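Perks and Why People Stay: speaker notes
Unenmont, 2/8/19 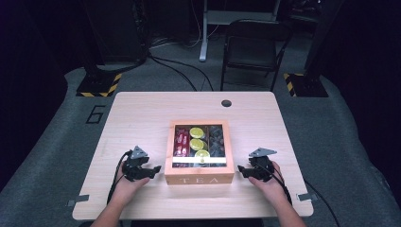

WORKPLACE / RETENTION

Start with the question on the handout: name one perk that kept you in a job you wanted to leave. Wait. Let the silence go on a bit.

Tea boxes, fruit, the ping-pong table. I like tea. I have never turned down an offer over it, and I doubt you have.

Grakance sells a perks package called Darko. Their brochure says staff "feel 30% more valued." Ask the room: valued compared with what? Measured how? The survey went out in April, the same month as the raises. Pause here.

Then the Platden office. They bought the full package and lost 5 people out of 22 in the first year. Don't oversell this, it's one small office and a couple of them may have moved away anyway. But the exit forms are worth reading out. Schedules changed at short notice. A manager who canceled one-on-ones. Snacks don't come up.

Someone will say perks are cheap so why not. Fine, buy them. My complaint is with the slide that counts them as a retention plan - usually the same slide where pay is "under review."

Skip the turnover cost chart if we're past 30 minutes. I don't trust the numbers on it much.

Last part: 3 things to ask before signing a perks contract. Who asked for this? What did they ask for first? What happened to that request?

Questions. Handouts are by the door.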